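Salon Operations - Unit 4 notes
Appointment scheduling and column management

Terms
A column is one stylist's bookable day. A slot is the smallest unit the booking system will sell. Flarbridge uses 15-minute slots, and all worked figures in this unit follow that setting.

Service time
Service time has two parts: hands-on time and processing time. A root tint is 30 minutes hands-on, 37 minutes processing and 15 minutes for rinse and finish. Only the first and last parts block the stylist. Processing time may be sold to a second client if the service fits with one slot to spare.

Round each part up to whole slots before adding. Rounding the total instead gives a shorter booking and the column runs late by early afternoon.

No-shows
The no-show rate is missed appointments divided by appointments booked. In August the Provska branch booked 200 color appointments and 13 were missed, a rate of 6.5 percent. Late cancellations are logged separately - do not add them in.

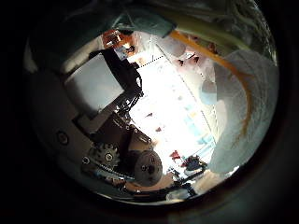

Fig. 4.2 Linkage, panel and wiring, close view.

Deposits
Take a deposit on any service longer than six slots. Record it against the booking and not against the client account, or the refund report will not balance.

Reading before Unit 5: Lyimo handout, sections 2 and 3. Bring the completed column sheet.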